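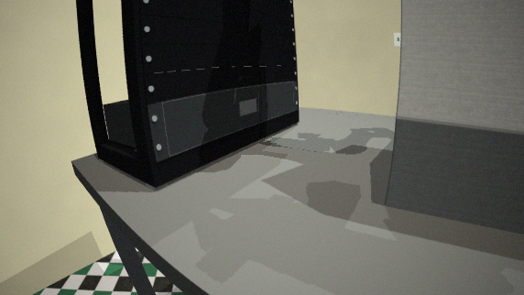
Is it worth paying for an extended warranty on a washing machine?

Rarely, in my view. The shop wants 100 pounds on top of the price for my new Purnon, and I was told three times that "most people take it". I'd like to hear from anyone who has had money back from one of these plans, as I suspect most people haven't.
Posted by Midora

Rawiri Costigan
Your suspicion is fair. I paid for a plan on a Tapsell washer and claimed once, when the door seal split. They called it wear and tear and wouldn't budge. I spent 38 minutes on hold to be told that. Read the exclusions before you sign – seals, hoses, filters and anything they can blame on limescale were all left out of mine. Also check when the cover starts. If it runs alongside the maker's guarantee, you are paying for the same months twice. I put 6 pounds a month in a savings account now and call it my own warranty.

kumance_2
my mum had one and they did send a man out on a Saturday and he fixed the pump no charge. so they're not all bad. can't remember which company it was sorry

Rawiri Costigan
Glad she got something, but a pump isn't always a dear part. I'd want to know what she had paid in by then. Midora, ask for the full terms on paper – if the shop won't hand them over, there's your answer.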